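I caught Dirceu Bezerra on a Friday, just before the lunch rush, and he talked the whole time he was wiping down the counter. He's been running Patitz, his little diner, for 2 years now, and before that he sold restaurant supplies for Durán (he still knows the catalog by heart!).

"People think it's the food that'll kill you," he told me. "It's the rent. Then it's the dishwasher." His broke down in January and the repair bill came to $3,477 - more than he'd paid for the stove.
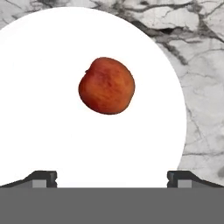 I asked if he ever thought about raising prices. He laughed pretty hard at that. "I put the soup up 70 cents and Gualtiero didn't speak to me for a week." That would be Gualtiero Fabbri, who has breakfast there most mornings and, as I found out, has opinions on everything from the toast to the radio.

So what's next? Dirceu wants to open for dinner, and he's put away $2,000 toward a second cook. "I'd like to go home before nine once in a while," he said, and then the door opened and he was off to seat a table of four.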